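Flideck two-arm laundry station: equipment page and planning notes

August
By Oriana Mansilla

The Flideck laundry station is two arms on a shared base, a camera head, and a controller that sits on a shelf or cart nearby. It moves items between a basket and a front-loading washer or dryer. Most of our orders come from care homes, play centers and small hotels that already own their machines and want to keep them.

The washer is not included. The station works with household front loaders that have a round door opening and a door that swings open at least as far as the side of the cabinet. Top loaders are not supported.

What is in the base package

Two arms with two-finger grippers
Camera head and mount
Controller with power supply
Cable set
2 spare sets of finger pads
Setup guide and floor template

The Zaron rolling base is sold separately. If the station will stay at one washer, the fixed Runberg stand costs less and takes up less floor.

Plan the floor first

Tape out the floor template before you order. The basket goes directly in front of the machine, and both arms need to reach it from the side facing the washer door. Open the door all the way when you measure. A door that hits a wall or a shelf halfway is the most common reason a site has to be changed after delivery.

Keep cords to the side of the basket if you can. The washer's power cord and hoses should run behind the cabinet. Ask for the longer cable set if the controller has to go on the far side of the room.

Choosing a basket

Use a plastic basket with a firm rim and a smooth inside bottom. Perforated walls are fine. Soft fabric hampers fold when the fingers touch them and should be left out of the budget. Rajitha Uddin in our test room uses low baskets for toys and small items, with only a few pieces in each, and keeps the tall ones for towels.

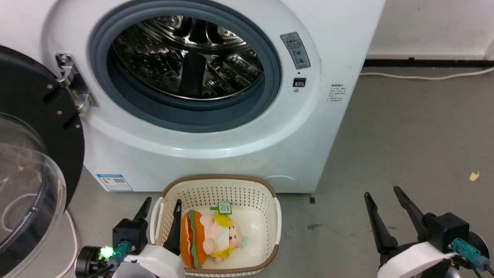
Gripper fingers

The standard fingers handle plush toys, socks, hand towels and T-shirts. For bed sheets, order the wide Pandey pads. They fit the same mount and can be changed with one hex key. Sites that wash both kinds of load should budget for a full extra pair of fingers, so that pads are not being swapped every shift.

Pads wear. Plan on a new set every 3 months at daily use.

Costs to put in the budget

Station, base package: by quote
Zaron base or Runberg stand: by quote
Pandey wide pads, per set: $267
Delivery and site visit: included in the quote
Operator training: one day, included
Electrical work at your site: not included

Farzana Miah handles quotes for single stations. Orders for more than one site go to Jahangir Thambiah, who will want the washer model numbers and a sketch of each room with the door swing marked.

Lead time

Stations ship 14 weeks after a signed order. Pads and cable sets ship from stock. The site visit can be booked before the order is signed, and we recommend this for rooms with a closet-type laundry or a stacked dryer.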